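Plukau won't keep my save after the update, anyone else?
Posted in Mobile Games > Puzzle and Sorting

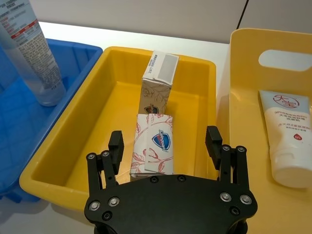 Gripper reaching toward two boxes in a yellow bin

Leonor Bragança
Hi all, hoping someone can help before I chuck this tablet in the lake. I've been playing Plukau since July and I was up to level 102 (yes, I know, I have a problem). I updated it last night on my Android tablet and when I opened it I was right back at the tutorial with the little crane fella waving at me. My phone still shows everything, all my coins, all my coloured tiles. Both are signed in with the same email, I've checked that till I'm blue in the face. I've restarted the tablet twice and haven't uninstalled anything yet because I'm scared to. Is there a way to pull the save from the phone over to the tablet? I paid for the ad-free version too and that's gone missing as well.

Gaetano D'Amico
Same thing happened to me, so don't panic! And whatever you do, don't finish the tutorial on the tablet. Once you get past it the game makes a brand new save and tries to push that one up to the cloud, and then you've got a fight on your hands.

What worked for me: open it on the phone first, go to the gear, then Account, and tap Back Up Now. Wait for the green tick (mine took up to 8 minutes on our awful rural internet). Close the game on the phone completely. Then on the tablet go into your Android settings, find Plukau under Apps, and clear the storage, not just the cache. Open it again and it should ask whether you want to start fresh or restore. Pick restore, obviously.

The ad-free bit is separate. There's a Restore Purchases button right at the bottom of the shop page, under all the coin bundles. You have to be signed in to the Play Store with whichever account you paid from, and for me that was my wife's, so there went my Sunday.

Līga Sepp
just reinstall it, worked for me

Tincuța Căpraru
I wouldn't reinstall till you've done the backup on the phone like Gaetano says. I did it the other way around and lost 3 months of daily rewards. Support did write back and gave me some coins but they couldn't bring back the old save. Also check you've got the same version on both, my phone was still on the old one and the Back Up Now button was greyed out until I updated.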